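The Garkow 604 is a stop-motion animation stand for puppet and cut-out films made on a tabletop. It holds the camera, two lamp arms and a removable glass shelf on one column, so a short film can be shot in a spare room and left standing between sessions.

## What it does

The camera plate travels up and down the column on a hand crank and locks with a lever. Once it is locked, you can swap puppets, change a set or take the glass out without losing your framing. The plate tilts from straight down, for cut-outs and sand, to level, for puppets at eye height.

The glass shelf sits above the base in one of 5 slots. Use the upper slots when you want the background out of focus. A second shelf can be added for layered work, such as trees passing in front of a painted sky.

The base clamps to any flat tabletop. Check that the table itself doesn't rock – a small wobble will show up as a jump between shots.

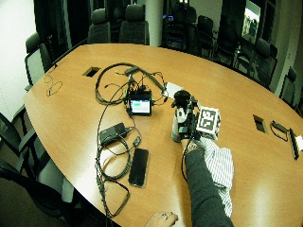
## In the box

- Column, base and two table clamps
- Camera plate with standard tripod screw
- Two lamp arms (lamps sold separately)
- One glass shelf with felt edge strips
- Hex key and printed setup sheet

## Frame counter

The Plamari counter clips to the column and keeps track of how many frames you have taken in the current shot. It stores up to 2,000 frames per shot and keeps its count when switched off. Press and hold the side button to clear it. The counter doesn't trigger the camera. For that you need the Smits cable release, ordered separately by camera model.

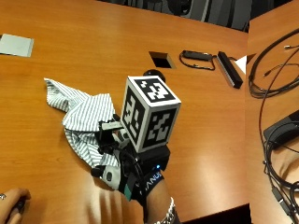 If you shoot on twos, set the counter to step by 2 so that the number matches your exposure sheet. The setting stays in place until you change it. Older counters bought with the previous stand will fit this column, but they step by one only.

## Care

Wipe the column with a dry cloth and keep oil off the crank thread. Clean the glass on both sides before each session. Dust on the underside catches the lamp light and is hard to paint out later.

## Ordering

Stands ship from our Cunditz workshop. Glass shelves are packed in a separate carton and may arrive a day later. Orders placed in December go out in January, when the workshop reopens. Replacement shelves, clamps and felt strips are listed on the parts page – please order by part name, and say which stand you own.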